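Open day at Bellora, 5th January

Bellora opened its workshop to visitors for one afternoon this winter and we took a small group from our local engineering club. The firm trains robot arms to do household jobs, and it does that by having people carry out the jobs first with a gripper held in the hand. Entry was free but you had to book, and places went quickly.

Getting there

The workshop is on the Griva estate, behind the tile warehouse. The sign at the road is small and two of our cars went past it. Parking is limited to 3 spaces by the door, so most visitors used the public car park by the canal and walked. Tea and coffee were on offer by the entrance. There is a step at the front door, and anyone who can't manage it should ring ahead.

The main room

After a short safety talk we went through to the work area. It is one long room with a red brick wall, bright strip lights and a white corrugated ceiling. Work was going on while we looked round. Staff wear a camera on a head strap, and a few also have a white backpack. The black and white square markers help the software to work out where things are.
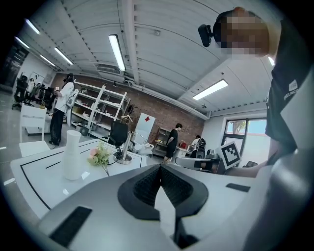
The work area, with a vase and artificial flowers on the table.

The job at the front table was flower arranging. Our guide said the firm began with cups and boxes, then moved on to things that are awkward to grip. Stems are thin and they catch on each other. Each attempt is saved as a separate recording, and the flower job had reached 2,411 of them by the day of our visit. A new job needs 200 before the firm will try it on an arm.

The grippers are made to a design the staff call Druvard. Visitors were allowed to hold a spare one. It was heavier than I expected and my wrist was tired after a few minutes. The pads have a mesh-like surface, and we were told they are the part that gets replaced most often.

Black tape on the tables marks out the area to work in. If an item ends up outside the tape, the attempt is thrown away and the person starts again.

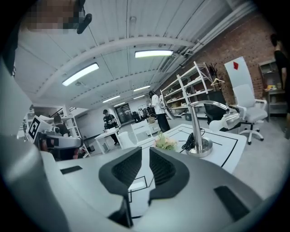
Questions and practical notes

The talk at the end was given by Quansah, the company that writes the software. It was pitched at people who already know the subject and some of our group found it hard going. The slides were difficult to read from the back. Questions were answered clearly, including one on pay and one on what happens to the recordings.

The whole visit took 3 hours. Bellora plans another open day in April and bookings will be taken through its website.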